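Two Controllers, One Road

Notes from the outdoor trials, November 5, 2024

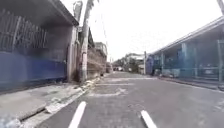
Is it worth paying more for the Selo controller if the Brirnetti already runs the same camera?

For most of you the Brirnetti is enough. The Selo earns its price when you have 2 cameras on one board and want both to stay in step, a wish that tends to pass once you see the invoice.

We have been comparing the pair since September, on streets with low buildings down either side and worn paint on the concrete. Faded markings are hard on a camera, and a washed-out sky is harder. Vernberg's default exposure setting seems to have been chosen by someone who lives indoors, so we set it by hand and wrote the number on tape.

Each controller got 23 runs with the same camera and the same lens. The Brirnetti dropped its link on two of them and came back without complaint. The Selo never dropped, but it takes around 10 minutes to start up, and it plays a little tune when it has finished — there is no menu item for the tune.

The Ogbonna mount held up fine once we threw away the screws it came with. Logs from both sets are on the shared drive, in the folder called "final", next to the one called "final new". Use the second one.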